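공을 상자에 넣기까지, 로봇팔 동아리의 한 학기

글·사진 편집부

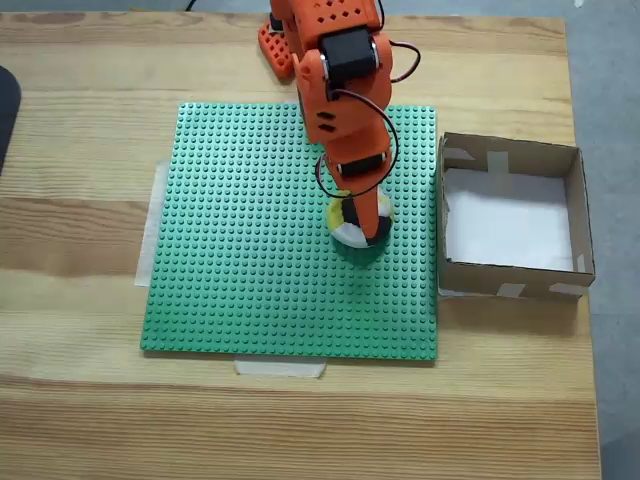

처음 들어온 학생들은 대개 코드부터 짜겠다고 하는데, 한 학기가 지나면 테이프부터 찾는다고 동아리 스타수니네(Stasunine)의 한 부원은 말했다. 팔이 아무리 잘 움직여도 판이 조금만 밀리면 그날 모은 기록은 다시 봐야 한다는 것이다.

스타수니네는 공과대학 안의 학생 동아리다. 부원은 기계, 전자, 컴퓨터 전공이 섞여 있고 1학년도 있다. 이번 학기 과제는 한 줄로 적힌다. 작은 공을 집어 옆에 있는 상자에 넣는다. 동아리가 준비 중인 교내외 연합 대회 ‘브리타우(Britau)’의 기본 종목이기도 하다.

사람에게는 과제라고 부르기 어려운 일이다. 팔을 뻗고, 쥐고, 옮기고, 놓으면 끝난다. 로봇팔에는 단계마다 따로 틀릴 자리가 있다. 손가락이 공 위로 너무 높이 내려오면 공이 옆으로 굴러 나가고, 너무 낮게 내려오면 끝이 바닥에 걸려 모터에 부하가 걸린다. 쥐는 힘이 약하면 상자 벽을 넘기 전에 떨어뜨린다. 부원들은 실패를 종류별로 나누어 적는데, 가장 많은 항목은 ‘굴러감’이다.

바닥에 레고판을 쓰기로 한 것도 굴러가는 공 때문이었다. 학기 초에는 책상 위에 공을 그냥 올려놓고 시작했다. 공이 멈추는 위치가 매번 달랐고, 책상에 격자를 그려 봐도 공은 격자를 따라 주지 않았다. 돌기가 있는 판을 깔고부터는 공을 놓은 자리에 두기가 쉬워졌다. 돌기 수로 위치를 부를 수 있다는 점도 편했다. 부원들끼리는 “왼쪽에서 다섯, 위에서 일곱” 하는 식으로 시작 위치를 말한다.

팔의 구조물은 3D 프린터로 뽑은 주황색 부품이다. 색에 특별한 뜻은 없다고 한다. 동아리방에 남아 있던 필라멘트가 주황색이었고, 중간에 색을 바꾸면 어느 부품이 새것인지 헷갈릴 것 같아 그대로 갔다. 관절에는 서보모터가 들어간다. 부품을 출력하는 데 걸린 시간보다 나사 구멍을 다시 다듬는 데 걸린 시간이 더 길었다는 것이 조립을 맡은 쪽의 말이다.

배선은 아직 숙제로 남아 있다. 선을 짧게 묶으면 손목이 돌 때 당겨지고, 길게 두면 물건에 걸릴 수 있다. 12월 시연회에서는 그리퍼로 가는 선이 상자 모서리에 걸려 팔이 중간에 멈췄다. 그 뒤로 선을 팔뚝 옆으로 옮기고 여유를 더 주었다. 보기 좋은 모양은 아니지만 아직 걸린 적은 없다고 한다. 선을 팔 안쪽으로 통과시키는 설계는 도면까지 나왔으나 출력은 다음 학기로 미뤘다.

학생들이 택한 방법은 시연 학습이다. 사람이 팔을 조종해 공을 상자에 넣는 과정을 여러 번 기록하고, 그 기록으로 모델을 학습시킨다. 스타수니네가 이번 학기에 모은 시연은 1,597개다. 조종은 2인 1조로 한다. 한 사람이 팔을 움직이고, 다른 한 사람이 공을 다시 놓고 결과를 적는다. 자리를 바꾸는 시점은 조마다 알아서 정한다.

기록을 많이 모으면 될 줄 알았다는 것이 초반의 분위기였다. 첫 학습 결과는 나빴다. 팔은 공 근처까지 갔다가 허공을 쥐고 상자로 향했다. 원인을 찾느라 기록을 돌려 보니 조종하는 사람마다 습관이 달랐다. 어떤 부원은 공 위에서 한참 멈췄다가 내려갔고, 어떤 부원은 비스듬히 들어가 한 번에 쥐었다. 두 방식이 섞이면서 모델이 어중간한 동작을 냈다는 것이 동아리의 판단이다. 이후 조종 규칙을 만들었다. 공 위에서 수직으로 내려갈 것. 닫기 전에 짧게 멈출 것. 상자 위에서는 벽보다 높은 데서 놓을 것. 규칙을 어긴 시연은 성공했더라도 따로 빼 둔다.

상자를 고르는 데에도 말이 많았다. 플라스틱 통을 쓰자는 의견과 종이 상자를 쓰자는 의견이 갈렸고, 결국 종이 상자로 정했다. 팔이 부딪쳐도 상자 쪽이 먼저 찌그러진다는 이유였다. 날개를 잘라 내고 테이프로 보강하면 된다. 안에는 흰 종이를 깔아 공이 들어갔는지 영상에서 구분하기 쉽게 했다. 상자 위치는 판 바로 옆이다. 멀리 두는 배치도 시험했지만 옮기는 도중에 떨어뜨리는 일이 늘어서 이번 학기에는 하지 않기로 했다.

공도 여러 번 바뀌었다. 탁구공은 가볍고 미끄러웠고, 고무공은 튀어서 책상 밑으로 들어갔다. 지금 쓰는 것은 조각무늬가 있는 작고 말랑한 공이다. 조금 눌리기 때문에 손가락이 정확한 위치에서 벗어나도 잡히는 편이다. 대회에서는 주최 측이 공을 지급한다. 재질이 무엇인지는 아직 발표되지 않았고, 부원들은 이 점을 가장 신경 쓰고 있다.

브리타우 대회의 규정은 길지 않다. 팀마다 팔 한 대를 쓰고, 정해진 시간 안에 공을 넣은 횟수로 순위를 매긴다. 공의 시작 위치는 심사석에서 정한다. 시도 도중 사람이 손을 대면 그 시도는 무효다. 참가 팀은 모두 7개이고, 그 가운데 5개 팀이 처음 나온다. 스타수니네도 처음 나오는 쪽이다.

지난해 우승 팀은 스토디드베리(Stodidberg) 기술학교의 ‘아마드푸르(Ahmadpour)’였다. 이 팀은 대회가 끝난 뒤 그리퍼 도면을 공개했고, 스타수니네의 첫 그리퍼는 그 도면을 고친 것이다. 지금은 손가락 길이와 안쪽 각도가 원본과 다르다. 원본 손가락은 네모난 블록을 집기에 맞춰져 있어 둥근 물체가 앞으로 밀려 나갔다. 고친 도면도 대회 뒤에 공개할 예정이다.

학점이 나오는 활동은 아니다. 시험 기간에는 동아리방에 오는 사람이 줄고, 시험이 끝나면 다시 는다. 졸업을 앞둔 부원들은 기록을 정리해 문서로 남기는 일을 맡았다. 작년 문서에는 서보 번호를 어떤 순서로 지정했는지가 빠져 있어서 올해 부원들이 팔을 켜는 데만 여러 날을 썼다. 올해 문서는 첫 쪽이 서보 번호표다.

대회 전까지 남은 일은 조명이다. 동아리방은 오후에 볕이 들어 그림자 방향이 바뀌는데, 아침에 잘 되던 모델이 오후에 공을 놓치는 일이 있었다. 블라인드를 내리고 시험하자는 의견과, 대회장 조명을 모르니 여러 조건에서 시연을 더 모으자는 의견이 있다. 지금은 두 가지를 번갈아 해 보고 있다.

참관 신청은 2026년 3월 31일까지 동아리방 앞 게시판의 신청서로 받는다. 참관은 무료이며, 조종은 안내를 들은 뒤 직접 해 볼 수 있다.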